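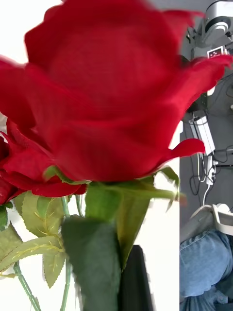 Holberg Smokehouse Sauces
Progress report to the Rivera Small Kitchens Fund
Mar 15, 2023

Grant purpose: to take our mustard barbecue sauce from a pot on a home stove to a bottle on a store shelf.

Where we are

The sauce exists. It tastes the way it did when you funded it, which took more work than I expected when I wrote the application in one cheerful evening. Making a quart of sauce and making a kettle of it are different trades, and I had experience in one of them.

The first scaled-up batch used the home recipe multiplied straight across. Anyone who has done this with cayenne will know how it went. The second batch was corrected for the cayenne and came out sweet enough to put on pancakes. I have the tasting notes if the Fund would like them, though most are a single word. We are now on batch 14 and the recipe is locked. Locked means I have handed over my copy of the spreadsheet and can no longer open it at night with ideas.

For the record, the final version is yellow mustard, cider vinegar, brown sugar, a little molasses, onion and garlic powder, black pepper, cayenne and salt. The honey is gone. It cost too much and got lost behind the vinegar, and two months of my arguing for it did not make it any cheaper. It simmers low until it coats a spoon, then goes into the bottle hot.

Kitchen and equipment

We cook at the shared kitchen on Drilero Street, in the early slot, which was the one left. The kettle you paid for was delivered, then delivered again to the correct address. It is a good kettle. It drains from the bottom, so no one has to tip it, and I no longer go home with mustard in my sleeves.

The bottle filler works well with water. With sauce it clogged on the pepper flakes until we switched to a finer grind. The finer pepper tastes hotter, and this accounts for batches 11 through 13.

Booking, batch records and lot numbers all now run through Skedum, as your reporting terms require. I resisted this and would like it noted that I was wrong. My old system was a clipboard, and the clipboard had been rained on.

Money

Of the equipment line, 2,000 dollars remains unspent. I would like to move it to labels. The original label budget assumed we would get the label right the first time. The first printing listed the ingredients in the order I like them, and the rules want them by weight. The second printing is correct and also slightly crooked, and I am using it up on sample bottles. Please let me know if the transfer needs a form. I have assumed that it does.

All other lines are on budget, apart from paper towels.

Sales and tasting

We are in 2 stores, a butcher and a farm stand. The butcher reordered. The farm stand has asked for a milder version and I have asked for time to think about it. At tastings we serve the sauce on pulled pork, on grilled chicken thighs and, for people who don't eat either, on roasted potatoes. The potatoes go first every time. I built this business around pork shoulder and I am trying to be an adult about it.

The most common comment is that people thought they didn't like mustard sauce. The second most common is a question about where the restroom is.

What is late

The shelf life test is behind schedule. The lab needed sealed bottles from one production run, and I sent bottles from several. A proper set has gone out and the results are due in May. Until they arrive we are keeping to a short date on the label and asking stores to keep the bottles cold, which the butcher does anyway and the farm stand does when there's room next to the eggs.

The recipe cards promised in the application are written but not printed. There are 10. One is for a glazed meatloaf that I'd put up against anything in the application, and another is the potatoes.

Next period

Finish the shelf life work, print the cards, straighten the label, and approach a third store once we can give them a real date. I'd also like to run one small trial of the mild version, using up the sugar from batch two's order. There is a lot of it.

Receipts are attached in date order. The sticky one is from the molasses supplier.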